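Sheet mulching with cardboard: does it do anything?
Lawn & Garden > Soil, Compost and Mulch
Page 1 of 1

clayfoot_dan
Every spring somebody posts that you can kill a lawn by laying cardboard on it and dumping wood chips on top. I've read the claims: no digging, worms come running, black soil by fall. Before I give up a whole season on 109 square feet of front yard, I'd like to hear from people who did it and went back to look a year later. Most of what I find online is a photo from day one and then nothing.

My grass is mostly Bermuda, which I suspect changes the answer.

mossandbolts
Did it twice. Worked once. The time it worked it was fescue and I left it from February until the following spring. The time it didn't, it was Bermuda, and the runners came up at every seam like the cardboard was a suggestion. You need a wide overlap and I'd still expect to be pulling runners along the edges.

Ritu Srivastava
I've been at this on heavy clay for seven years and I'm less impressed with it than I used to be. The worm thing is half true. You lift the sheet and there are worms right under it, so everyone takes a picture. Dig down a few inches and it's the same old clay. They like a damp lid. I never saw any sign that they moved the organic matter down faster than plain chips would have.

What bothers me more is the surface. Plain corrugated with no print and no gloss is what people tell you to use, and I did.

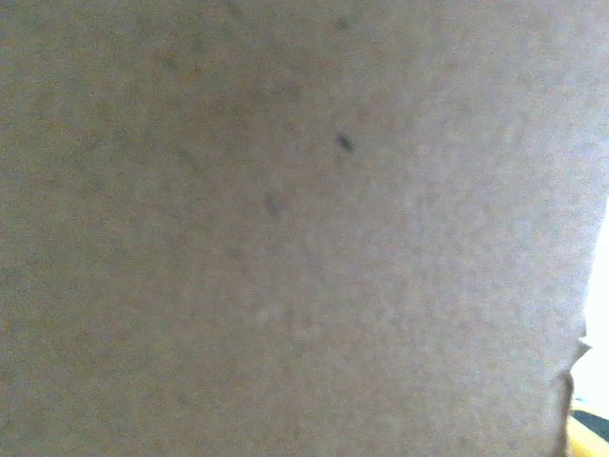
Once it dries out in July it sheds water. I ran a hose on a slope for ten minutes and most of it went to the sidewalk. The chips were wet and the soil below was dust. If you do it, soak the ground first, soak the cardboard too, and don't assume rain is getting through.

clayfoot_dan
That's the kind of thing I was after, thanks. So would you skip it and only use chips?

Ritu Srivastava
On Bermuda, I'd scalp it, dig out what I could, and put chips on deep. Deeper than you think, then top up. I can't swear it's better, but it's less of a mess when you have to go back in.

hollyhock_pete
Going to disagree here. I've done three beds this way and they're the best soil on the property. My tomatoes were huge last year. I don't see how you argue with that.

mossandbolts
Did you add compost on top?

hollyhock_pete
Well yes, a thick layer.

mossandbolts
Then I'd like to know how the tomatoes would have done with the compost and no cardboard.

hollyhock_pete
Fair, but the weeds didn't come up, and they always did before. I'll give the cardboard credit for that much.

akow_creek
Has anyone paid for the rolls? The garden center in Ternmont sells a brown paper called Skevix that's supposed to be made for this. The sign says "blocks weeds all season." I asked what season and in what climate and the kid at the register shrugged. Looked like packing paper to me at four times the price.

yardbird61
I bought Skevix. It tore when I walked on it. Free boxes held up better. Appliance stores and furniture places are where you want to look, because the big panels mean fewer seams. Cut along the glued joint, open it flat, and pull every bit of tape. The tape will still be in your soil after you've sold the house.

clayfoot_dan
How long does tape removal take? Nobody's blog mentions it.

yardbird61
Longer than the mulching. Long narrow cartons are the worst, lots of seam for not much cardboard. I quit saving them.

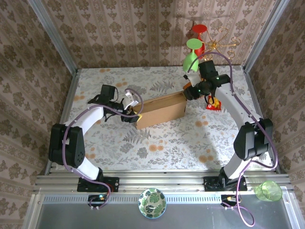

Yuen, Monday, May 3, 2021

Copying this out of my garden notebook since Dan wanted a one-year check. North bed, cardboard and chips, laid down 14 months ago. Cardboard gone except for scraps at the corners. Grass dead in the middle, alive on all the edges. Bindweed didn't notice. Soil dark for the first inch and then no change I could see. South bed, chips only, same depth: more weeds the first summer, same number now as far as I can tell. So it bought me one easier summer. I'd call that worth a few free boxes and not worth a roll of anything.

Ritu Srivastava
That matches mine pretty closely. Was either bed on a slope?

yardbird61
Both flat. I believe you about the runoff, I just haven't had it.

hollyhock_pete
One easier summer is still one easier summer. You all are hard to please.

clayfoot_dan
I'm going to split it. Cardboard on the left of the walk, chips alone on the right, same watering. I'll post both sides next spring, including if it looks terrible.

mossandbolts
Trench the edge along the sidewalk before you start or the Bermuda will settle the question for you.

akow_creek
Following. Also still looking for chips if anyone near Akow has a tree guy who'll drop a load without charging for it.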